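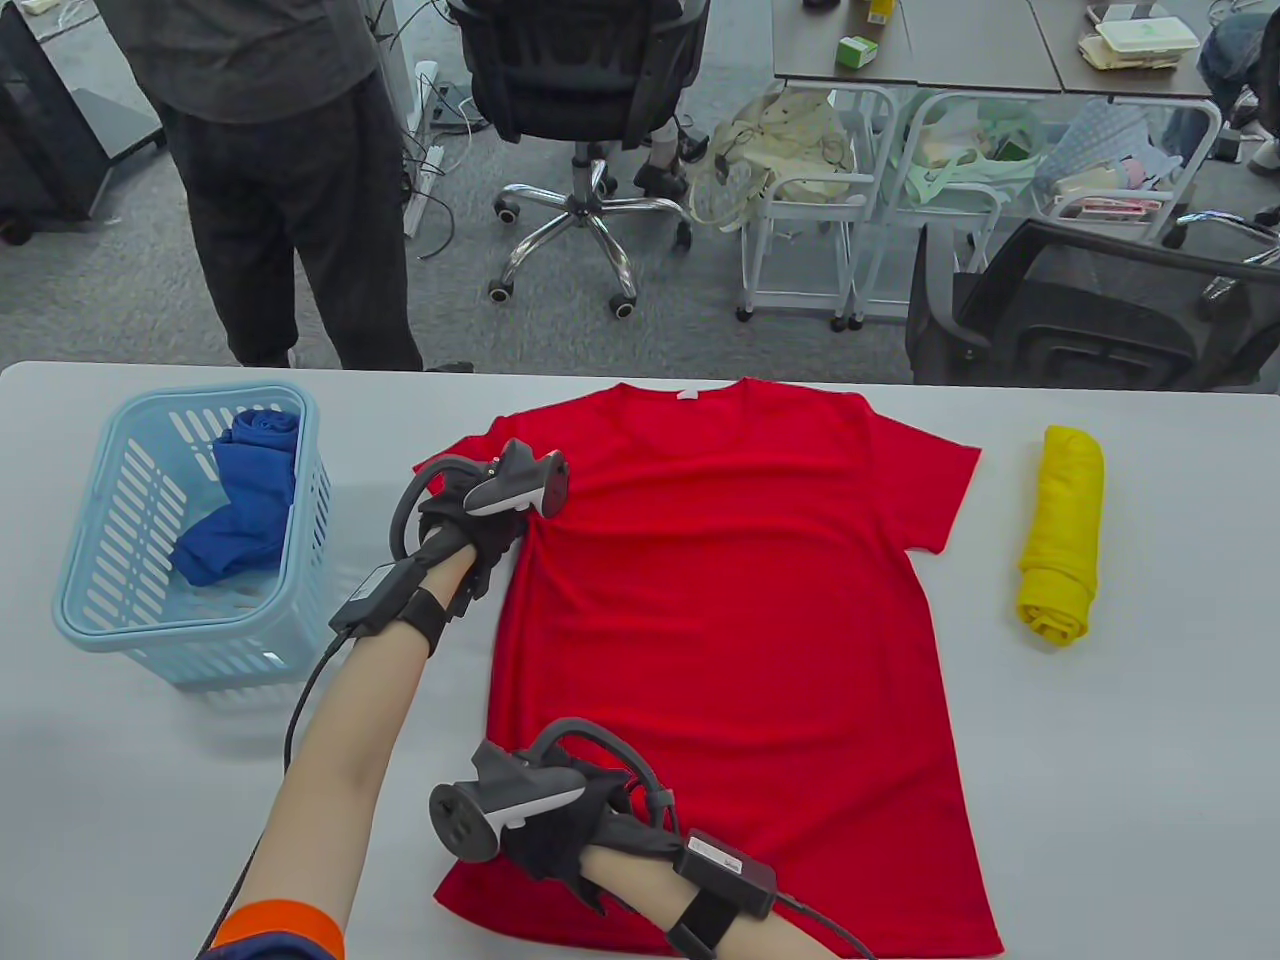

## Four months of folding

In June I moved off the pressing line at Tollonari and onto what the roster calls "demonstration". I fold clothes for a living now, mostly T-shirts, with a controller strapped to the back of each hand and cables running up my arms. The hands get recorded, the recordings go to Werkex, and Werkex uses them to train the folding machines that are meant to go into our plant at Flustcombe next year.

A few people have asked me what the job is like, so I'm writing it down once.

A shift starts with strapping in. The wrist straps have to be firm or the tracking drifts, and if it drifts you hear about it at lunch when Mircea goes through the morning's files. Then it's basket to table, flatten, fold or roll, set aside, next one. We got through 236 garments on my best day. On the pressing line that would have been a slow hour, but speed isn't what they want. They want the same thing done properly, with the collar facing away from you and no hurrying the sleeves.

The hardest part was learning to stop fixing things without thinking. I've handled laundry for most of my working life and my fingers flick a hem straight before I've noticed it was crooked. Mircea asked me to slow that down so the cameras could catch it. For the first fortnight I folded like somebody wearing oven mitts. It came back after that, though I still catch myself doing it at half speed at home.

The room is an ordinary office with carpet and desks, and people eat their lunch in it. After years of steam and concrete I like the quiet. My feet are better. My shoulders are worse, and the straps leave a mark by mid-afternoon. Shanti brought this up and we now get a proper break every hour with the gear off.

The money is the same as pressing, minus the early start allowance. I miss the allowance.

What people really want to know is whether I feel bad about it. There are 114 of us at Flustcombe and eight are on demonstration. When I go back over to the main floor for a meeting, some of them are a bit short with me. Lalit, who I worked beside for years, asked me straight out if I was training his replacement. I said I didn't know. I've seen the plan and it says nobody in folding loses their job in the first year, that they'll move to sorting, repairs and minding the machines. It doesn't say anything about the second year. The union has asked and we're waiting on an answer in writing.

I do think some of the work is worth handing over. Hospital sheets wrecked Neelam's wrists and I wouldn't wish that on anyone. T-shirts are different. Folding T-shirts was the job they gave you when you were coming back from an injury, or when you were new and still learning English and needed a spot where you could chat. I don't know where those people will go, and I haven't found a line in the plan that covers them.

My stint has been extended to the end of the year. Next up is fitted sheets, which I can fold and most of the others can't, so I'll be showing them first and the machine second. Shanti has already booked the big table.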